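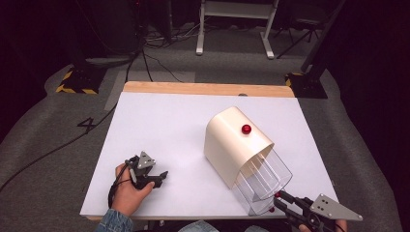
The ergonomics assessor logged her own hands last, on a Tuesday, after the plant in Stanthorpe had gone quiet. The form was the same one she had used for everyone on the Galli line: task, cycle time, grip, wrist angle, rest. Station nine had taken most of the week. The unit there was a cream housing with a rounded top, a red knob and a clear bin that slid out of the open end, and the work was to draw the bin, inspect it and seat it again. One operator did this 2,934 times in a shift. The assessor had tried 200 and written down what she felt at each stage, starting with a warmth at the base of the thumb.

Her own entry was shorter. Task: typing. Cycle time: not applicable. Wrist angle: 27 degrees of extension on the right, measured with the plastic goniometer she carried in her coat. The acceptable limit in her own guidance was 15. She measured again and got 27.

She had known for a year. The numbness came at four in the morning and covered the thumb, the index finger and half of the ring finger. She would hang the arm over the side of the bed until the feeling came back, then lie awake and compose the advice she would have given. Neutral wrist. Lower the keyboard. Stop every half hour. See a physician before the weakness starts.

The weakness had started in October. She had dropped a mug, then a stapler, then the goniometer, which had a chip out of one arm but still read true.

The Nimeo software on the laptop produced a score from the form. Anything above 40 was marked for action within the month. She typed the last field with her left hand and pressed the key. The score was 43.

The next box asked for the name of the supervisor notified. On the other forms she had written the shift lead at Trekum. She left it blank and the program would not let her close the page.

Across the floor the cleaning crew had turned off the lights over stations one to six. She held her right wrist flat against the edge of the desk – neutral, zero degrees – and looked up the number for the clinic. It opened at eight. She wrote it on the back of the form, slowly, pressing hard so she could read it, and put the pen down when her fingers would not close on it any longer.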